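Plarkdale Home Recording Board
Rooms and Acoustics > Spare room: fabric on the walls, is it doing anything?

Started by b_oakley

b_oakley
Member
Spare room, plasterboard on all sides, hard ceiling, carpet over concrete. Used for spoken word only, mostly audiobook chapters. The problem is a flutter echo between the side walls and a general boxiness in the low mids. Over the winter I bought a length of dark cloth from a theatre supplier and hung it from the top down with binder clips, straight against the wall.
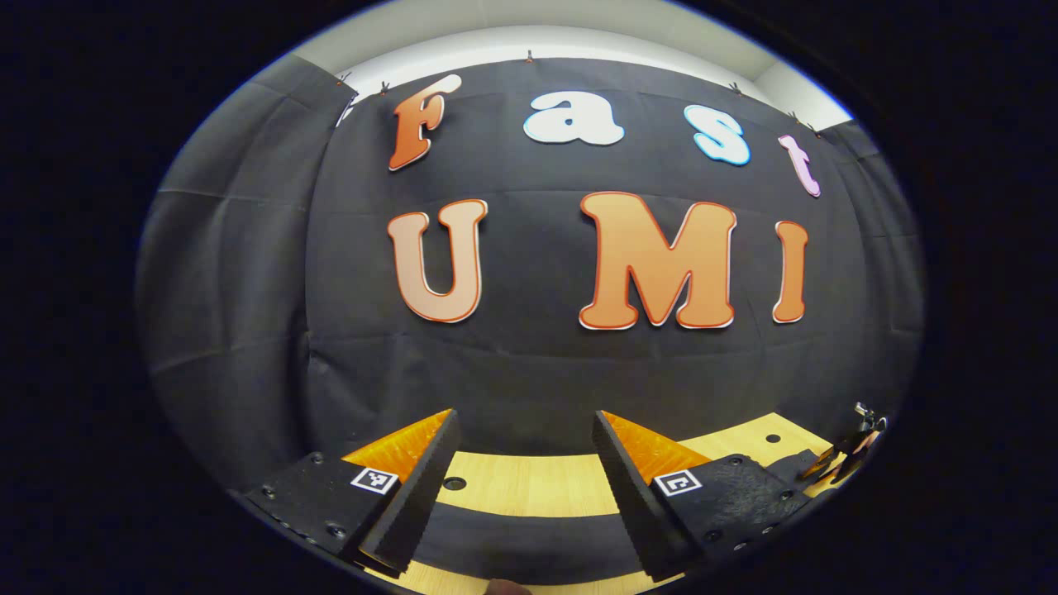

Clap test before hanging: obvious zing. Clap test after: shorter zing, duller colour. The boxiness is the same as far as I can tell by ear. Before I spend more I would like to know whether a second layer is worth the money or whether I should go straight to proper panels. Mic is a large diaphragm condenser, cardioid, mouth to capsule about a hand span.
– Bradley

kultthorpe_stu
Moderator
Single layer of thin cloth flat on plasterboard will take a bit off the top end and very little else. Absorption in a porous material depends on air moving through it, and air right at a hard wall hardly moves. Bring the cloth off the wall and the useful range extends downward. A 100 mm gap is a reasonable start. Hang it from a curtain track or a batten on spacers.

Your boxiness is probably somewhere below 500 Hz. Cloth alone won't touch that in any practical thickness.

magdolna_b
Member
Agree on the gap, disagree that cloth is a waste. For close-miked speech the flutter is what gives the room away on a recording. If the zing is down, half the job is done. I have narrated in a room with nothing but heavy drapes for years and no publisher has sent a file back for room sound.

Weight matters more than layers. What is the cloth rated at? Wool serge behaves very differently from polyester of the same thickness.

b_oakley
Member
No rating on the invoice. It is sold as stage masking, so I assume it was chosen for blocking light. You can feel air through it if you blow hard.

kultthorpe_stu
Moderator
Blow test is fine. If no air gets through, it reflects. If it gets through with no effort, it does nothing. You want some resistance.

Magdolna, with respect, publishers' noise checks look at level and noise floor. They don't measure room tone. Passing a check doesn't show the room is good.

magdolna_b
Member
I didn't say it passed a check. I said people with ears listened to it.

D Mapplebeck
Member
Two things not mentioned so far.

Fullness. Cloth hung flat has less effect than the same cloth gathered into pleats. Buy double the width of the wall and gather it. This costs about the same as a second layer and performs better, as the folds give you a varying depth for free.

The table. Hard surface directly under the mic gives an early reflection and a comb filter on the voice. Far more audible than the back wall at that distance. I put a folded blanket on mine and the hollow sound I had blamed on the room was mostly gone.

b_oakley
Member
Table is bare wood. I had the script stand on it and thought no more about it. Will try a towel tonight and report back.

Rearranged things in the meantime and let the cloth hang looser.
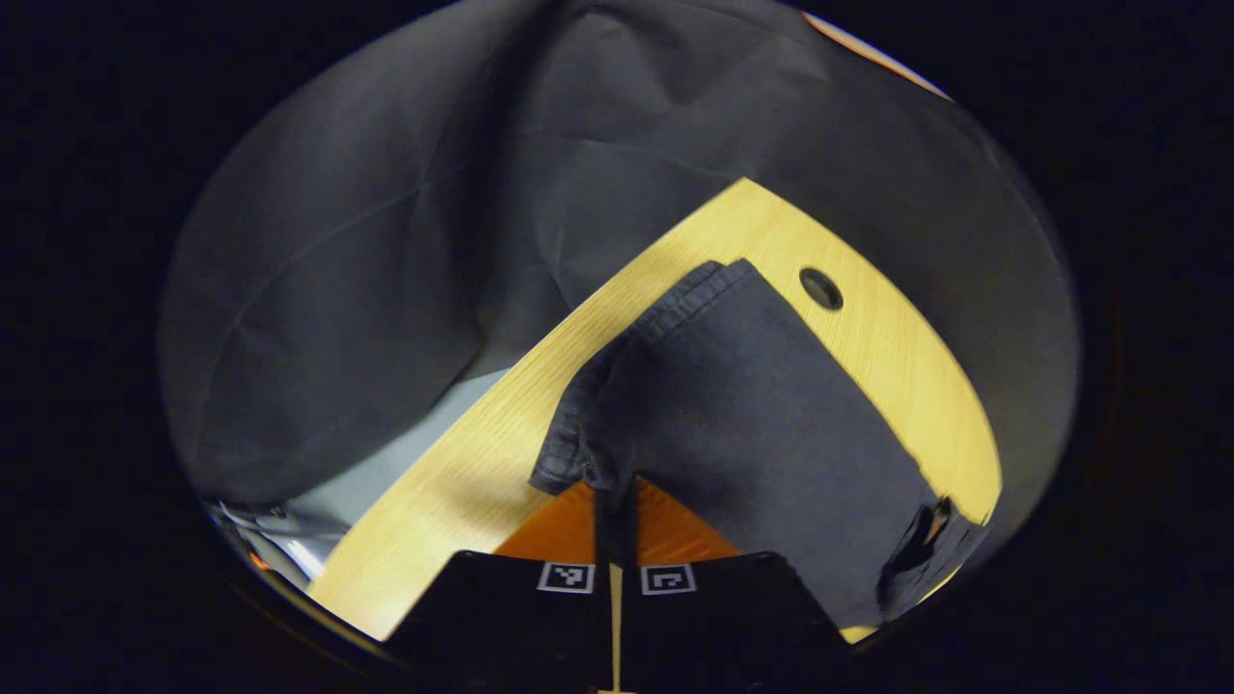 Re: Spare room: fabric on the walls (page 2)

b_oakley
Member
Results. Same paragraph read each time, same gain, no processing.

Bare table: hollow, honky on the vowels.
Towel on table: clearly better. Easily the largest change of anything I have tried.
Towel plus script stand angled away from the mic: slightly better again, might be imagination.

Denise was right about the table. The low mid problem is reduced but still there when I turn my head to the left.

kultthorpe_stu
Moderator
Good. The remainder is likely a room mode, plus the corner loading it. Move your chair and mic 19 cm or so further from the back wall and repeat the reading. Then do it again. Costs nothing. After that, mineral wool panels across the corners, as thick as you can stand to look at.

brenday
New member
Jumping in with a related question. I rent and can't screw anything to the walls. Are the Prurus freestanding screens any use, or is it the same story as thin cloth?

D Mapplebeck
Member
Brenda, look for the thickness of the core and ignore the photos. If the seller won't state it, assume thin. A clothes airer with a winter doona over it, placed behind you and not behind the mic, will get you most of the way. A cardioid hears what is behind the talker.

magdolna_b
Member
Seconding the doona. Mine is 6 years old and has outlasted two interfaces.

kultthorpe_stu
Moderator
Doona is fine. Leave a gap between it and the wall. Brenda, start your own thread with room dimensions if you want to go further, and I will move these posts across.

b_oakley
Member
Moved the chair twice. Second position is better than the first, and the left-hand side has evened out. Ordering mineral wool for the two rear corners. Cloth stays up, on spacers once I have cut the battens. Will post a sweep when the panels are in.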